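Equipment Planning Meeting, Minutes
Thursday, January 21, 2021
Held by video call. Notes to be corrected by reply within the week.

1. Previous minutes
Accepted. The open item on the freight invoice carries over again.

2. Second picking cell, Griletti quote
The quote covers one arm, a gripper, mounting and two days of setup. It does not cover the bin, the table, spare cables or shipping the old unit back. Purchasing was asked why the total is described as "all in." Griletti will be asked to reissue it with those lines filled in.

The quoted rate is 155 picks an hour. Several members doubted this. The sales sheet does not say what was being picked, and a rate for identical boxes tells us little about returns, where every bin is a mix. Operations said the rate was only a guide. It was pointed out that the payback table is built on it.

3. Bench trial
The bench report was taken as read. The proposal calls the bench "production ready," and the meeting did not agree to that wording. The bin is held to the table with a bar clamp, and the cables hang in a loop beside the gripper and reach down into the bin. Members want to know what a snagged cable costs in parts and in lost hours. The report has no figure for either.

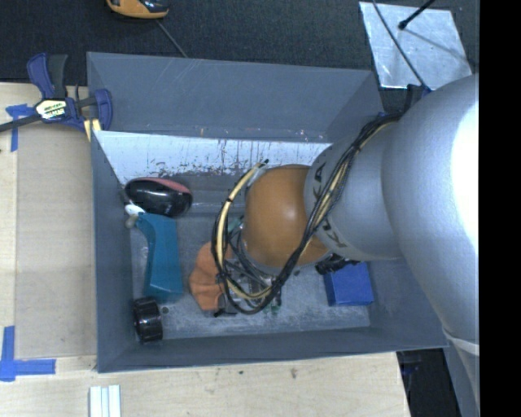 The trial ran 200 attempts with 13 stops needing a person. Operations considers this good. Finance noted that one operator stayed at the bench throughout, and that no labor saving can be claimed until somebody can walk away from it. Soft items and hard items were logged together, so the report can't say which caused the stops. Agreed to repeat with 1000 attempts, logged by item type.

4. Alternatives
Flondeck offers a lease with a service plan. The monthly price looks fair but the exit terms are vague. Koo has not replied to two emails. Urwood sells bins and fixed mounts only; a price for one of each is to be requested regardless of the arm decision.

5. Decision
No order placed. The budget line stays open until October and may not be spent on accessories in the meantime.

6. Actions
Purchasing: revised quote from Griletti, exit terms from Flondeck.
Operations: repeat trial, cable routing plan.
Finance: payback table redone using our own pick rate.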